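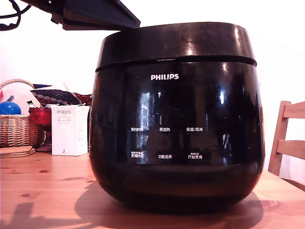 How many positions of the appliance do I need for a "press the button" task?

Posted by Ákos Virág

Hello everybody. I am collecting demonstrations for a small policy that should operate kitchen appliances. At present there is one appliance only, a Philips rice cooker with the labels in Chinese, and one arm which I guide by hand. The task is given as a sentence, for example "press 开始烹调" (start cooking) or "press 再加热" (reheat), and the policy must choose the right one of the six labels.

I have 249 episodes until now. When I train on them, the arm goes to the control panel very nicely, but it often stops at the wrong label in the same row. If I move the cooker a little to the side, it goes to the old place.

Two things I would like to know. First, should I record many more episodes on the same table, or change the table and the objects beside the cooker? Second, the front of the cooker is glossy and the window is reflected in it. Do I have to record with the curtain closed? I work mostly in the morning, and my colleague thinks that the policy learns the reflection instead of the labels. I have no good way to check this.

The unit is switched off at the wall during all episodes, so please no safety advice about steam.

Thank you in advance.

Morven Forsyth

Move the cooker first. If it stood in the same spot for all 249, the network has no need to look at it, it can just replay the path. We had this with a coffee machine in the Prurken set. We then shifted and turned the machine before every episode, a hand's width at most, and 2,000 episodes of that did more for us than the 3,000 fixed ones we had before.

For the wrong label in the row: check how your sentences are distributed. People like to press "start" and they forget the middle ones. Make a list in advance, shuffle it, and follow it even when it is boring. Also look at what image size goes into the network. If you can't read the characters yourself after the resize, the policy can't either. A crop around the panel or a wrist camera will help.

Leave the basket and the box where they are for some sessions, and swap them for others. Don't clear everything away.
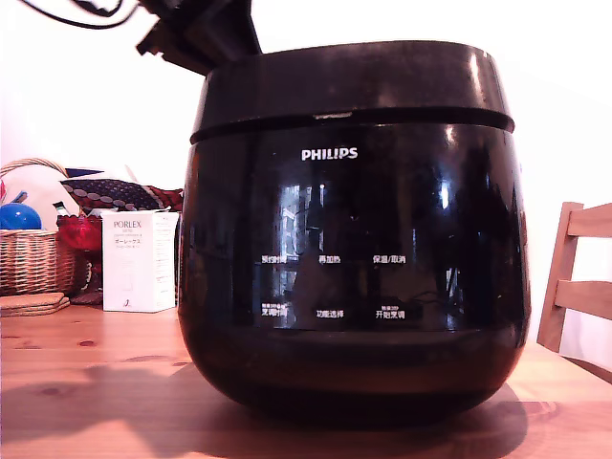 Lucinda Crenshaw

I agree with Morven about moving it, but I would not close the curtain. You will want to use the thing in the daytime at some point. Record some in the morning, some after lunch and some in the evening with the lamp on, and write the time in the episode notes. For the check you ask about: keep one evening session out of the training completely and test on it. If the success falls only there, your colleague is right.

Also keep the failed attempts, in a separate folder.

Hazel Kapoor

just get more data

Ákos Virág

Thank you Morven and Lucinda. I looked at the resized images and the characters are only gray spots, so this is surely one part of the problem. I will add the crop and begin on Monday with a shuffled list, 5 episodes per position, then move the cooker. The evening session I will keep apart as Lucinda wrote.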